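Subject: Re: [mimumdale-list] is she leaving or not??
List: mimumdale-list
Sent: Sunday, 7.40 pm

Quick one, on my phone, tea's in the oven.

> Has anyone got a proper source for the vet leaving at Christmas? My
> sister saw it on one of the gossip sites, says she's signed for a
> drama on Rotell and has already filmed her last scenes. The site
> had a photo of her with short hair and said this "proves" it. Also
> is the Wuseck meet-up still on and do we pay on the door? Last year
> I sent it in advance and then couldn't find the email.

No proper source, no. I've read the same piece and it's all "an insider" and "a pal close to the star". Same site had her leaving in spring and she's been in nearly every episode since. So pinch of salt.

The hair: she had it cut for the panto posters. It's on her own page, scroll down past the dog ones. She's wearing a wig in the autumn episodes, you can see the join in the surgery scene if you pause it (I did, sorry).

Rotell thing is a bit more solid I think. They put out a cast list for the new drama and she IS on it, but fourth down and it's only three parts long. People do that sort of thing on their weeks off. The one who plays the landlord did a whole film and was back behind the bar before anyone noticed.

What bothers me more is the wedding. If she goes before the wedding then the whole letter storyline was for nothing and I will be writing in.

Speaking of which, the petition to bring back the Sunday repeat is at 3,536. We need 4,000 before they'll read it out on the podcast. If you've signed twice with two emails please own up, they do take them off and then the number goes down and everyone panics like last time.

Meet-up: yes still on. Upstairs at the Malinowski in Wuseck, same room as last year, doors at 2. Room holds 60, so reply to me off list if your coming, don't just turn up. Pay on the door, cash or card, both fine. Quiz is series one to nine only, no questions on the Christmas special as half of us haven't forgiven it.

There's 200 of the old cast postcards left from the big clear out. Unsigned. Help yourself on the day, two each to start with.

Someone asked about spoilers. Rule is same as ever, put SPOILER in the subject and leave ten blank lines. A "wow poor Grandad" in the subject line is a spoiler. You know who you are.

Oh and please trim your replies!! The digest last week was mostly the same message quoted five times.

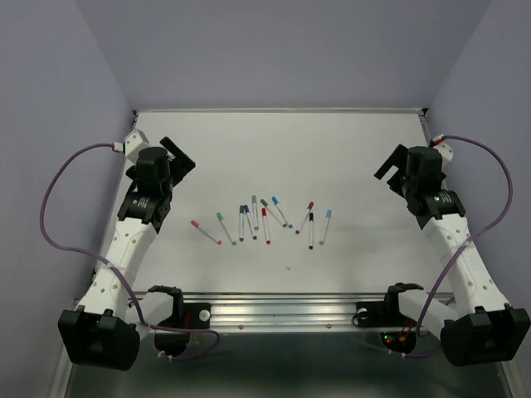
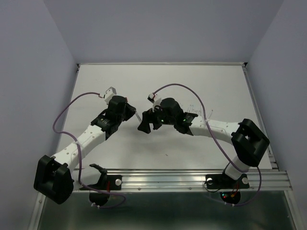 Mimumdale Viewers' Club, Wuseck and District

To leave the list send a blank message with "unsubscribe" in the subject to the list adress, not to everybody. Back episodes of the newsletter are on the club page under Old Stuff. November's is late, the crossword needed redoing as 14 across had the wrong number of letters.

Right, oven. If anyone does hear something definite about the vet, post it with a link please.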